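28 Apr 2024

Slept in, then spent most of the morning on the sanctions submission. The Senate inquiry closes in May and our branch has 18 pages of draft, with the part on humanitarian exemptions still written as dot points. Sizwe Joubert rang at ten. He has read the whole thing and wants the section on banks moved to the front.

I think he's right. The exemptions for food and medicine look fine on paper. The trouble starts when a bank here sees the destination and sends the transfer back.

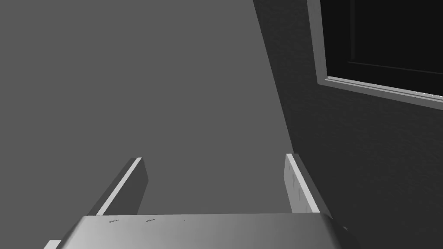

The case we keep returning to is Valente, the small charity that tried to send $2,000 to a clinic for dialysis supplies. No sanctioned person was involved at either end. The money was returned twice and the third bank closed the account. I have the letters and will attach them with the clinic's name blacked out.

After lunch I went through the parliamentary debates from the last round of listings. Almost 200 names went on in one go and the speeches took up less than an afternoon. Both major parties said much the same thing. One crossbencher asked how the listings would be reviewed and was told the minister would keep them under consideration.

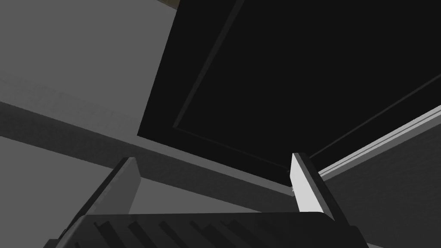

Sizwe wants a line about Washington setting the timetable for Canberra. I've left it out for now. We can show the dates sit close together, but we haven't got a document that says one followed from the other, and a hostile senator would go straight for it.

Wrote up the review section instead. Sizwe's note in the margin, and my reply, which may go in as is: 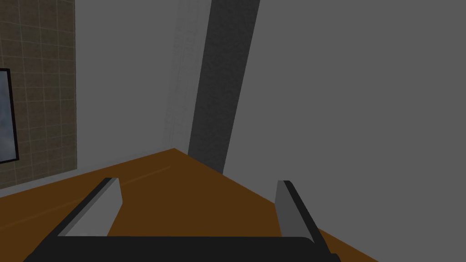

What do we want instead of the present system?

A fixed end date of 3 years on every listing, with a public report to parliament before any renewal.

Stopped at five. Walked to the shops for milk and bread.

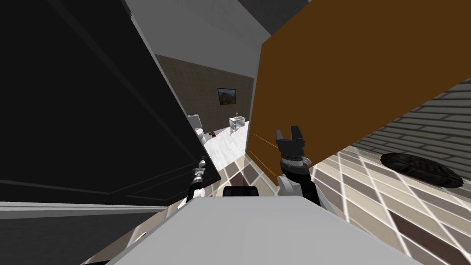 For tomorrow

Ring Valente about permission to use the letters. Fix the footnotes. Ask Sizwe who is speaking if we get called to a hearing.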